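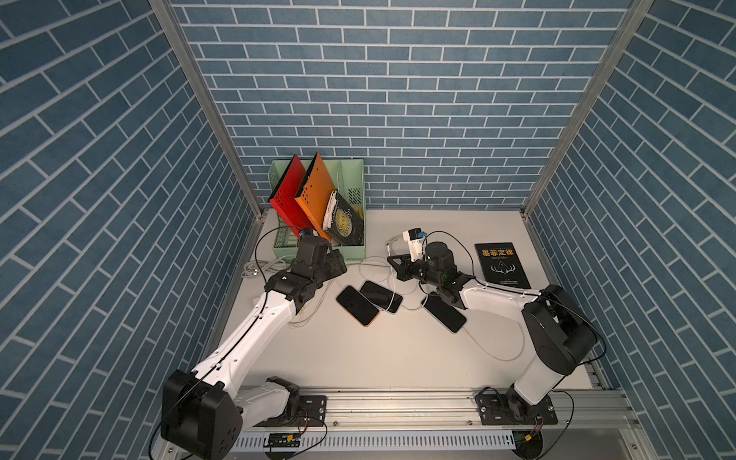

Osholm ist kein Ort, an dem man zufällig vorbeikommt. Zwei Stunden Zug, dann Bus, dann noch ein Stück zu Fuß durchs Gewerbegebiet, und ich hatte natürlich die falschen Schuhe an. Aber Clastlow hatte am 18. März 2023 Tag der offenen Tür, und ich wollte endlich mal sehen, wie so eine Zweiarmzelle im Alltag gepflegt wird. Messevorführungen kenne ich genug!

Durch die Halle geführt hat uns Mbali Kruger, die für die Zellen zuständig ist und herrlich schnell redet. An der Tischzelle mit den blau gemusterten Ziegelwänden sind wir am längsten hängen geblieben. Jeder Arm sitzt auf einer eigenen schwarzen Grundplatte, und beide Platten sind vorne auf dieselbe Aluschiene geschraubt. Klingt banal, ist aber praktisch – wer einen Arm tauschen will, löst die Schrauben, hebt ihn samt Platte ab und lässt den anderen stehen. Nach 300 Betriebsstunden werden die Schrauben nachgezogen, nach 700 kommen die Gelenke dran. Beim ersten Mal hatten sie das verschwitzt (ihr Wort), und der linke Arm griff plötzlich jede Mappe ein Stückchen zu tief.

Aufgeräumt wird auf dem Tisch nämlich Bürokram: eine rote und eine orange Mappe im mintgrünen Ordnerständer, dazu Bücher und Smartphones. Flach auf der Platte lag ausgerechnet »Murphy's law«, mit großem chinesischem Titel. Am meisten Ärger machen laut Mbali die dünnen weißen Ladekabel, die sich über den Tisch schlängeln. Da hakt ein Greifer schnell mal ein. Deshalb gibt es vor jedem Start eine Kontrollrunde: Kabel am Arm einmal abfahren, Greifer auf und zu, Kamera abwischen. Die kleine weiße sitzt beim rechten Arm direkt oben auf dem Greifer und wird nach jedem Abbau neu kalibriert, Dauer 30 Minuten.

Gefallen hat mir auch die gelochte Kabelwanne unter der Schiene. Baptiste Collet von Imivport, der mit in unserer Gruppe war, wollte sofort wissen, warum die kleinen Platinen dort vorne so offen sitzen. Antwort: weil man beim Stecken gern sieht, was man tut. Er hätte ein Gehäuse drumgebaut, und darüber haben die beiden dann diskutiert, bis der Kaffee kalt war.

Im November soll es wieder einen Termin geben, dann mit der Werkstatt von Overgaard nebenan. Ich habe mich schon eingetragen, diesmal mit festen Schuhen.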